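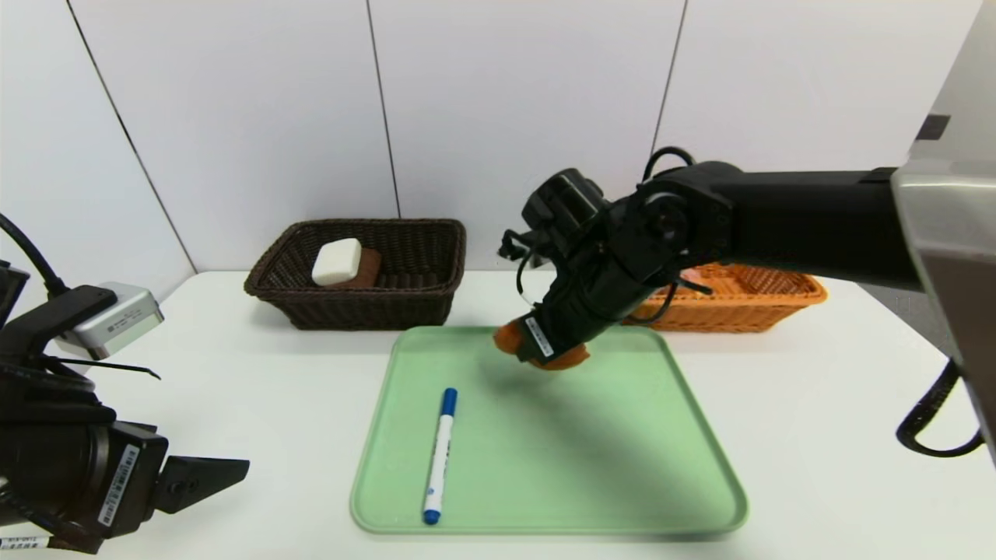
Cell 2, right arm over the green tray

Right gripper drops things off to one side after finger swap

tolland_bench wrote:
I look after a two-arm table cell. Black arms, parallel grippers, white table, a tray in front and two woven baskets behind it. The job is moving small items between the baskets and the tray, and it ran fine until I changed the fingers on the right gripper in May.

Since the swap, the right arm closes on an item and pushes it sideways before it gets a hold. It still picks most things up. When it lets go over the tray, the item lands left of where it should. Left arm is fine. I didn't touch the left arm.

What I have done so far:
Took the new fingers off and put them back on. Same result.
Re-ran the gripper open/close calibration. It passes.
Checked the tray against the tape marks on the table. It's where it should be.
Slowed the approach down to 80 mm/s. Same result, just slower.

The fingers are printed, same file as the old set. Screws are the stock ones. Any ideas before I start on the arm calibration? I would like to avoid that if I can, it takes me most of a morning.

kp_fixtures wrote:
Which items does it do it on? If it's all of them, it's mechanical. If it's only the soft ones, it may be your grip force.

tolland_bench wrote:
All of them. Worse on the hard block, the soft ones give a little so you notice it less.

Marrow7 wrote:
I'd do the arm calibration. You took fingers off, which means you leaned on the wrist with a hex key, and these joints don't love that. Mine was out after a finger change and I wasted two evenings on the gripper before I admitted it was joint 5.

kp_fixtures wrote:
Disagree. If the arm was off, the whole gripper would be off by the same amount and both fingers would still touch the item together. He says it pushes the item first. One finger is getting there before the other. Look at the fingers.

Marrow7 wrote:
Both fingers get there together only if the item is centered between them. If the arm is off to one side, the near finger touches first and pushes. Looks exactly the same from where you're standing.

kp_fixtures wrote:
OK, fair. But then the item should end up centered in the gripper after the close, and the drop would be in the right place for the gripper even if the gripper is in the wrong place. You can tell the two apart. Close it on nothing and look at where the tips meet compared to the middle of the palm.

Getsemaní Camacho wrote:
Post a view from the wrist camera with the gripper fully open. You can't see much from the head camera, the arm is in its own way.

tolland_bench wrote:
Right, got it. Opened all the way, arm parked near the corner of the tray.
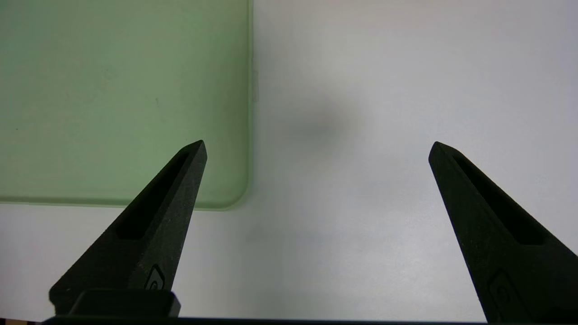
Page 2 of 7

Getsemaní Camacho wrote:
Thanks. The tips look about level to me, so I don't think you have one finger longer than the other or one seated low. A picture won't show you half a millimeter though. Do the close test kp_fixtures described, and do it with a strip of paper on the table under the tips. Close, mark where they meet, open, rotate the wrist 180 degrees, close again, mark again. If the two marks sit on top of each other, the gripper is centered and Marrow7 is right. If they are apart, the gripper is off center by half the gap.

old_spindle wrote:
While you're in there, check the mounting face under each finger. Printed parts get a little lip on the first layer and it sits right where the finger meets the block. I run a flat file over every one before it goes on. Takes a minute.

tolland_bench wrote:
I sanded these. I can't swear I sanded both the same.

old_spindle wrote:
Then that's your suspect.

Marrow7 wrote:
A lip on the mounting face isn't going to move a tip enough to shove a block across a tray.

old_spindle wrote:
Long finger, short base. Put a shim under one side of the base and measure the tip. You'd be surprised.

dlr_wes wrote:
Are you using the Rindolico inserts or plain heat-set? The Rindolico ones are taller and if the hole isn't deep enough they stand proud. The finger sits on the insert and rocks. We had the same thing on a Dradetti gripper and it took forever to find.

tolland_bench wrote:
Plain heat-set, out of a bag of 400. Didn't think to check the depth. Will look tonight.

kp_fixtures wrote:
What's your paper test say?

tolland_bench wrote:
Did it this afternoon. Marks are 1.5 mm apart. So gripper, and off by 0.75.

Marrow7 wrote:
OK, gripper. I'd still run the arm check at some point.

tolland_bench wrote:
Fingers are off. One insert on the left finger stands proud. I can catch a fingernail on it. The other three are flush. Old Spindle also gets a point, there's a bit of a lip on the same finger, though less than I expected.

Pressed the insert down with the iron, let it cool under a steel block, filed both faces, put everything back. Paper test now gives one mark, or two so close I can't separate them. Ran 11 picks from each basket and didn't see it push anything.

dlr_wes wrote:
Put some threadlocker on those screws. The blue kind.

old_spindle wrote:
No threadlocker on printed parts. It cracks some plastics. Check the screws at the start of the shift and leave it at that.

dlr_wes wrote:
It goes on the metal threads, it doesn't have to touch the plastic. I've run it for years on the Carrillo line.

old_spindle wrote:
It creeps. Your parts, your choice.

Getsemaní Camacho wrote:
Depends on the filament. Try a drop on a scrap finger and leave it overnight. Also redo the open/close calibration now that the finger is seated. It passed before because it only looks for the stall at each end, it doesn't know where the middle is.

tolland_bench wrote:
Will do both. I have the old set to test the threadlocker on.

fenwick_r wrote:
Could you share the finger file? Mine are the Fludeo ones and they're too blunt for getting under anything flat.

tolland_bench wrote:
I'll put it in the files section once I've made the insert holes deeper.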